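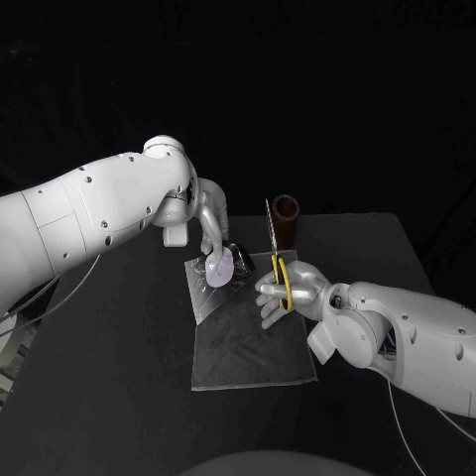

## Section 2: Setting Up and Making Your First Seals

If you've read Section 1 you already know what's in the box and which bag of screws goes with what. If you skipped it, go back and at least check that you have the small gray foot pads, the ones in the paper envelope. People throw that envelope out with the packing more than any other part, and I end up mailing replacements from Illstead every week.

I wrote this section with the Nanuvard sitting next to my keyboard, doing each step as I typed it. It takes me a quarter of an hour. Give yourself an hour the first time, and have a few bags you don't mind ruining.

### 2.1 Picking a spot

The sealer wants a flat surface that doesn't wobble. A kitchen counter is great. A card table is not, because you press down on the lever every time you make a seal and the whole table dips with you.

1. Clear a space at least 29 inches wide. The machine is a lot narrower than that, but bags need somewhere to go on both sides.
2. Stick the four foot pads into the round recesses underneath. Peel, press, hold for a slow count of ten.
3. Set the machine down with the lever hinge facing away from you.
4. Push on the front edge with one hand. If it slides, wipe the surface with a dry cloth and try again.
5. Check where the cord will run. It should reach the outlet with some slack, and it shouldn't hang where you walk.

**Note:** I like the machine a hand's width back from the table edge so the full part of the bag can rest on the table while I seal. If you'd sooner let the bag hang down, put the machine right at the front. Both ways are fine for light stuff. For anything heavy (coffee, rice, bath salts) rest the bag, or its weight will tug on the seal while it's still soft.

**Caution:** Don't plug it into a power strip that already has a kettle or a space heater on it. Use a wall outlet.

### 2.2 Fitting the cover strip

The cover strip is the brownish, slippery cloth tape that goes over the heating wire. It keeps melted plastic off the wire. We ship it loose because it creases if it's fitted at the shop and then rattles around in a truck.

1. Make sure the machine is unplugged. Please really look at the plug.
2. Lift the lever all the way up until it stays by itself.
3. Loosen the two thumbscrews at the back of the sealing bar. You don't need to take them out.
4. Slide one long edge of the strip under the metal lip and smooth it forward over the wire.
5. Tuck the front edge into the groove. A fingernail works better than a screwdriver, and it won't scratch.
6. Tighten the thumbscrews by hand until they're snug.
7. Run a fingertip along the strip from left to right. You should feel the wire as one straight, even ridge.

If you feel a wrinkle, undo it and start again from step 3. I know it's tempting to leave a tiny one! It'll print itself onto every bag you make, and that's where the leak will be.

**Note:** The spare strips are rolled up inside the cardboard tube. They come out curly. Lay one under a heavy book overnight and it'll behave.

### 2.3 Setting the dial

The dial on the right doesn't set a temperature. It sets how long the wire stays hot after you press down. Higher number, longer heat. You match it to the thickness of your bag, and the only way to get it right is to make a few test seals.

These are the settings I start from:

| Bag material | Start at |
|---|---|
| Thin clear produce bags | 1 |
| Ordinary clear poly bags | 3 |
| Thick poly tubing | 5 |
| Paper bags with a plastic lining | 6 |
| Foil pouches | 7 |

Start at the number in the table, or one below it if your room is very warm. Going up a notch is easy. Scraping melted bag off a cover strip is a pain, and I've done plenty of it.

**Caution:** Don't use the sealer on shrink film for wrapping around trays, on bubble mailers with a paper outside, or on anything labeled PVC. PVC gives off nasty fumes when it's heated. If you don't know what a bag is made of, ask whoever sold it to you before you seal it.

### 2.4 Your first seal

1. Plug in the machine. Nothing lights up yet, and that's normal.
2. Set the dial from the table above.
3. Take an empty bag and lay the open end flat across the strip. Leave an inch or so sticking out past the wire.
4. Pull the bag lightly sideways with both hands so there are no folds.
5. Bring the lever down in one smooth push. The red light comes on.
6. Keep pressing. When the light goes out, **keep pressing** for another two or three seconds.
7. Lift the lever and let the bag lie there a moment before you pick it up.

Step 6 is the one people rush, and most of the "my seals peel open" emails I get come down to it. When the light goes out the plastic is still soft. Those extra seconds under pressure are when it sets. Nuria Ayele, who packs dried soup mixes over in Wemmont, hums a line of a song every time the light goes off, and I've stolen the habit.

**Caution:** The strip stays hot after the light is off. Keep fingers behind the bag edge and keep small kids away from the table.

### 2.5 Checking what you made

Let the test bag cool fully, then:

1. Look at the seal against a window. A good one is a clean, even line, a bit clearer than the plastic around it.
2. Pull the two sides apart, harder than a customer would. The bag should stretch before the seal gives.
3. Blow a little air into a second bag, seal it, and squeeze it next to your ear. Hissing means a gap.

And here's what to do with the bad ones:

- **Peels open with no effort:** turn up half a number, and count your seconds after the light.
- **Line is brown, bubbly or has holes:** turn down a full number.
- **Good on the left, weak on the right:** the strip isn't flat, or one thumbscrew is looser than the other. Back to 2.2.
- **Bag sticks to the strip:** too hot, or the strip is worn. Let it cool, then peel slowly.
- **Little pleats in the seal:** pull the bag flatter before you press. With fat bags, pinch both corners outward.

Change one thing at a time. I once moved the dial, swapped the strip and opened a new brand of bags all in the same five minutes, and then spent an afternoon trying to work out which of them had fixed it.

### 2.6 Sealing for a longer stretch

For a handful of bags you can just go one after another. For a big batch the bar warms up as you work, so the setting that was perfect for the first bag may be too hot later on. My routine:

1. Fill all the bags first and stand them up in a box.
2. Wipe the inside of each mouth with a dry paper towel. Dust and crumbs stop plastic from bonding, and flour is the worst.
3. Seal at an easy pace, with a breath between bags.
4. After twenty bags or so, check one the way you did in 2.5.
5. If the line is getting bubbly, drop the dial half a number, or go make coffee and let the machine cool.

**Note:** Radek Paulík tests the strips for us, and his last one lasted 2,469 seals before it started to brown. He's gentle with it and only uses thin bags. Mine give up a good deal sooner. Change yours when it looks scorched or feels rough and you'll be fine.

### 2.7 Putting it away

1. Unplug it and leave the lever up until the bar is cool. Ten minutes is plenty.
2. Wipe the strip with a soft dry cloth. No water, no spray cleaner.
3. Close the lever gently without latching it. Latched storage leaves a dent in the rubber pad.
4. Coil the cord loosely behind the machine.

If you keep it in a garage or shed, put it in a bag with the end folded over. In August my shed gets damp enough to curl a cover strip right off the bar.

Spare strips and wires are sold as the Auer kit, part number 199, and the wire change is covered in Section 4. Write down your favorite dial settings on the card inside the back cover, with the name of the bag next to each one. Pencil is best, as you'll be changing them.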